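Institut Mirau, compte institutionnel
Fil : les machines et les tâches ordinaires, point d'étape de juillet

1/
L'Institut Mirau publie ce mois-ci la synthèse de son programme Suvell, consacré à l'automatisation des tâches domestiques et des petits travaux d'atelier. Le présent fil en reprend les éléments principaux à l'intention des collectivités et des entreprises qui nous ont saisis.

2/
La question posée était volontairement simple : une machine polyvalente peut-elle, dès à présent, se voir confier le rangement d'un plan de travail, la préparation d'un poste ou le tri de récipients, sans surveillance constante ? Notre réponse demeure réservée.

3/
L'idée est ancienne. Une note interne de 1972, conservée dans nos archives, annonçait déjà la prise en charge prochaine des « corvées de cuisine et d'établi ». Le calcul et la perception ont considérablement progressé depuis lors. La manipulation d'objets courants progresse plus lentement.

4/
Le protocole d'évaluation, établi avec l'atelier Prorkora, comprend 8 tâches élémentaires : saisir, déplacer, poser, ouvrir, refermer, empiler, essuyer, trier. Chacune est répétée jusqu'à 400 fois, en faisant varier la position des objets et l'éclairage.

5/
Les objets transparents constituent l'une des difficultés les mieux documentées. Un récipient clair devant un fond pâle ne se signale guère que par les reflets de ses contours. L'œil humain s'en accommode. Les systèmes de vision y parviennent moins régulièrement.
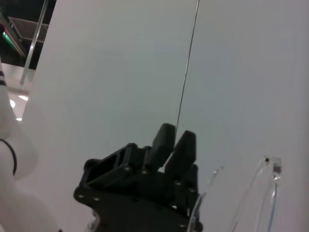
6/
Prorkora nous fait observer que la comparaison avec l'opérateur humain est trop sévère, qu'un apprenti casse lui aussi des flacons durant ses premières semaines et que personne n'en conclut à l'échec de l'apprentissage.

7/
Nous prenons acte de cette remarque, qui figurera en annexe de la synthèse. Elle appelle toutefois une réserve : l'apprenti transpose d'un flacon à l'autre ce qu'il a compris du premier. Les machines évaluées dans le cadre de Suvell ont souvent requis de nouvelles démonstrations lorsque la forme du récipient changeait. Pour certaines tâches, il en a fallu 200.

8/
S'agissant de l'atelier, les perspectives sont plus favorables. Un poste fixe, des pièces connues et un éclairage maîtrisé autorisent une délégation partielle, sous réserve qu'un agent puisse intervenir à tout moment. Le chargement répétitif et la dépose en bac sont les deux usages que nous recommandons d'étudier en priorité.

9/
S'agissant du domicile, l'Institut ne recommande pas, à ce stade, d'engager des fonds publics dans des équipements polyvalents. La diversité des logements, la présence d'enfants ou d'animaux et l'absence de personnel formé font obstacle à une mise en service dans des conditions satisfaisantes.

10/
La chaire El-Sayed, associée au programme, conduira à partir de l'automne un volet complémentaire sur la verrerie et les emballages clairs. Les établissements disposant d'un atelier pédagogique peuvent demander à y participer.

11/
La synthèse est disponible sur demande auprès du secrétariat du programme Suvell. Les annexes techniques seront transmises séparément. Les observations écrites sont reçues jusqu'à la fin du mois de septembre.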